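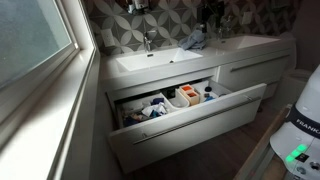 Bathroom cell, left drawer open, arm base bottom right with its green lights on.

Home | Notebook | Cells | Parts | Log in
2 min read

Notebook, January, bathroom cell

Started at 7:40 with the drawer pull that has been landing short. Sepehr Jafarzadeh left a note on the bench saying "handle has moved." The handle has not moved. It is a long steel bar screwed to a drawer front and it has no ambitions. I measured to it from the base anyway and got the same number as last month, so that was ten minutes spent confirming furniture.

The base had moved. Two of the four clamps on the mounting board were finger-tight, and every hard pull had been walking the board a little closer to the vanity. Put it back on the tape marks, torqued all four, and ran the touch-off again against the left faucet and the near corner of the left sink. Chrome is a terrible thing to show a depth sensor, so I did both points by hand guiding. The Histness calibration script took them on the second try. The first try it wanted a file called base_old_FINAL, which I have now renamed to something a grown-up might use.

Pull test, left drawer only, at reduced speed: 100 cycles, 100 open, one with an ugly scrape at the end of travel. Looked at the log for that one. Cycle 182 on the running counter, wrist force spiked just before the stop. I think the fingertip pad is rolling off the bar. The pads are the Kesness ones and the left one has a shiny patch worn into it. Swapped both – never just one, see last spring – and wrote 1157 on the bag, that being the total pull count when they came off.

Right drawer not tested. Its bar is the same kind but the reach is longer, and joint four gets close to its limit if the board sits even slightly off. Do this one with somebody at the stop button.

Left to do:
- Thread lock on the clamp bolts. The bottle marked thread lock contains glue.
- Ask Ortuño for two spare pad sets. Coltulthorpe have ours on "short loan" and I have stopped believing them.
- Check clamp torque again when the counter gets to 1205.
- Sepehr: the drawer bins stay as they are, mess included. The pick list was made against that mess.

Arm parked, brakes on, 11:15.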